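Spent the afternoon of Jun 3, 2024 at the Gritwood open day in Netirthorpe. Notes from the robot room, in a few posts.

The line was short when I got there. They took us in groups of 14, and each group got one run plus questions. Ours was led by Soon-im Han, who works on the software side.

The setup is one arm on a black table with a bunch of white blocks and other white parts. The blocks have printed square markers on them, the same kind as on the sheet of paper. She said the markers let the software work out where a block is and which way it's turned. 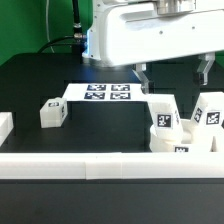 Someone asked why not train it to do without markers. She said they're working on that with Marinho, and the markers give them a known answer to check against.

She told us the hard part is the pile – a block on its own is easy, a block leaning on another one is a different problem. They've logged about 3000 attempts since February and most of the misses come from piles.

A kid in our group asked if it ever gets tired. Answer: no, but the finger pads wear out. They've been through 9 sets.

The Rosier talk next door was full, so I skipped it. I did get the handout. It's mostly about conveyor sorting, with a page on safety fencing at the back.

If you're going to the next one, park behind the library. The front lot has 200 spaces and it was full before noon.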